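Fenum home kit: three weeks in and not yet sold

Posted 07/04/2023

I'd better say at the start that I paid for this myself, or half of it. Iolo Yorath paid the other half on the grounds that he would get it when I was bored, and he has started ringing up to ask how bored I am.

The Fenum is a bench arm with a two-finger gripper, sold for the house and not the workshop. Small household jobs, says the leaflet. Laundry, desk, kitchen. You clamp it down, you guide it through a job a few times with the hand controller, and after that it is supposed to manage alone. The leaflet has a woman reading a magazine while it works. I have not opened a magazine since it came.

Setting up took me an evening. The clamp is good, I'll give them that, and the cable is long enough. The software wanted an account, then a second account for the "skills library", where somebody has decided that folding a tea towel costs 12 pounds. I didn't buy it. I own four tea towels.

What I wanted was socks. I hate doing socks, and the sales page more or less promises socks in its second line. The idea is that the arm picks up a sock and puts it in a drawer tray, one to a slot. So I recorded the job 13 times, slowly, like teaching a child to use a spoon, and set it going.

It can pick up a sock. I was ready to write that it couldn't, so fair enough. A thick one with a proper cuff gives the fingers something to get hold of. Thin ones it pinches, lifts an inch and loses. Long ones are the real trouble, as it has no notion of folding unless you've shown it the fold, and showing it a fold with that controller is misery. You end up with half a sock in the slot and the rest hanging over the side. I would call that a job half done. The app calls it "Complete" and gives me a green tick.

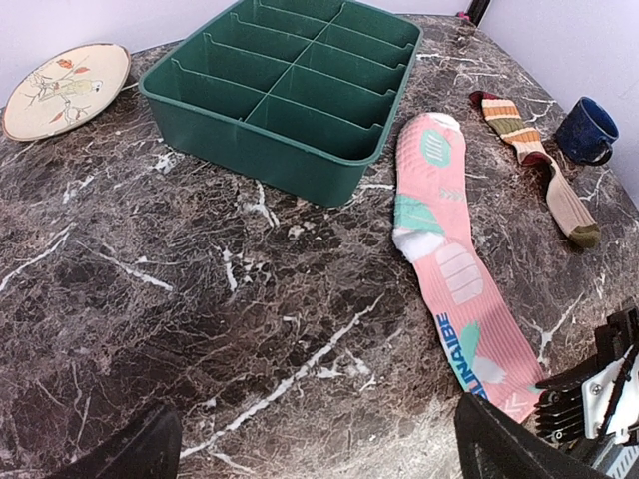

I wrote to their support about the tick. Olga Cáceres answered, quickly and politely, and said the arm judges success by whether the gripper opened over the right spot. So it's marking its own homework, and marking it on effort. She also said patterned surfaces can put the camera off and suggested a plain mat. Mine is marble, veined all over. The mat is sold separately.

Eckhard Grube, who comments here and knows far more about this than I do, thinks I'm being unfair and that I should record 57 runs before I complain. Perhaps. But at that point I have put away a year's worth of socks by remote control, and I could have done it by hand with the radio on.

Noise: a whine when it lifts, nothing you'd hear from the next room. Fingers: no marks on anything so far. Speed — slow. Make tea.

I'm keeping it until the return window shuts, and I'll try it with a plain cloth down and short socks only. If anyone has had the Grudura one, which looks like the same arm with a different badge, leave a comment. Iolo, stop ringing.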